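Recording Laundry Demos for the Grelia Arm Pair

Set the basket between the arms and home both grippers. Start a new episode for each garment.
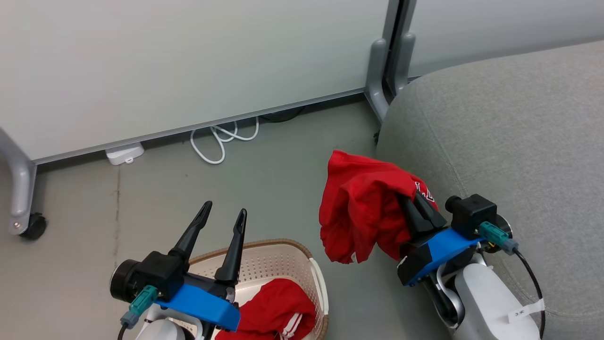 Keep each episode under 60 seconds and delete any with a long pause. Hema Naidu trained our first policy on 40 episodes, and it stalled at the grasp.

Check the wrist video before you save. Scrub to the grasp and stop there.

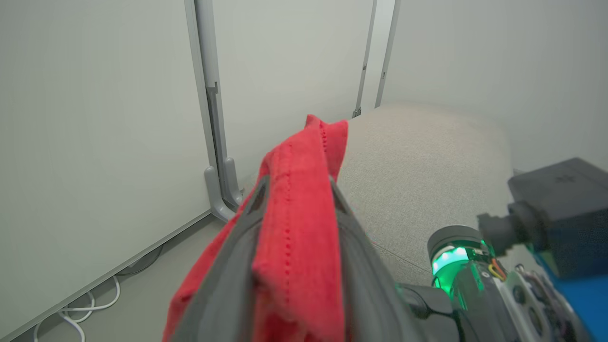

Label the grasp by what the fingers hold. Bunched cloth clamped between both fingers, like the red piece, goes in as "bunch". A single layer is "edge". Upload when you have 3 clean episodes per garment.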